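Frequently Asked Questions

I get a lot of the same emails about secondhand desktop computers, so I finally sat down and put my answers in one spot. I'm Nosipho Buthelezi, I fix up old PCs from a spare bedroom in Proltville, and I've been doing it long enough to have opinions. If your question isn't on this page, write to me and I'll try to add it next time I update.

Is an old desktop even worth buying?

Depends what you want it for! If you're writing letters, paying bills, watching videos and letting the kids do homework, then yes, an older office machine is a great deal. If you want to play new games, save up for something newer. I had a customer last December who wanted one machine for both and I talked him into waiting.

Where do you get yours?

Mostly office clear-outs. When a company moves or upgrades, the whole lot goes at once, and the people handling it just want the stuff gone. I also go to the swap meet in Trilcombe, which is a bit of a drive but has good parking and very good samosas. Online auctions are fine too, but read the shipping cost before you bid. I once paid more for the box to travel than for the box.

What should I ask the seller?

Ask if it turns on and gets to a screen, ask whether the hard drive is included (lots of offices pull them), and ask for a picture of the inside. That last one scares people off, I know. You don't have to understand everything you're looking at. You're checking for big gaps where a part should be, and for thick dust or anything that looks burnt or puffy.

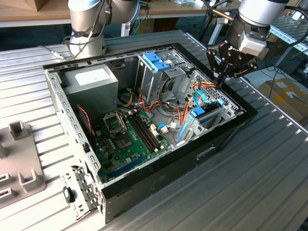 The part people forget about is the processor. Sellers sometimes take it out and sell it separately, and then the listing says "untested" and you find out at home. Same goes for memory. If the ad doesn't say how much memory is fitted, ask, and if the answer is vague, take the cost of new sticks off your offer.

How much memory do I need?

More than it came with, usually. Before you order any, look up the exact model of the computer or the motherboard, since memory comes in different generations and they won't fit each other's slots. Please don't push harder if it won't go in – take it out and check the notch.

Do I need special tools?

A medium Phillips screwdriver and a decent lamp. I keep an egg carton for the screws, one cup for the case and one for the drives and so on. Shut the computer down and unplug it from the wall before you open it, and touch bare metal on the case before you touch the parts inside.

Can I open the power supply to clean it?

No. Leave that one shut. It can hold a nasty charge even after it's unplugged. Blow some air through the vents from outside, and if it's noisy or smells funny, replace the whole unit.

My "new" old computer is really slow. Did I get ripped off?

Probably not. Nine times out of ten it's the original spinning hard drive. Swap in a solid state drive and you'll think it's a different machine. My sister's took 10 minutes to settle down in the mornings and now she's complaining that her coffee isn't ready in time.

What about the old owner's files?

Wipe the drive and start fresh, even if it looks clean. And if you're the one selling, wipe yours first. I bought a pair of towers once and found 978 wedding photos on one of them. I did track the couple down, and they were thrilled, but it could have been tax returns.

Do you ship?

Not whole computers, sorry. Pickup only, from me or from the counter at Venter in Trirnard, where they let me leave things for collection. Small parts I'll mail in a padded envelope.

Will you fix my laptop?

I'd rather not! My hands and those tiny ribbon connectors don't get along. Try the repair desk at Venter, and tell them I sent you.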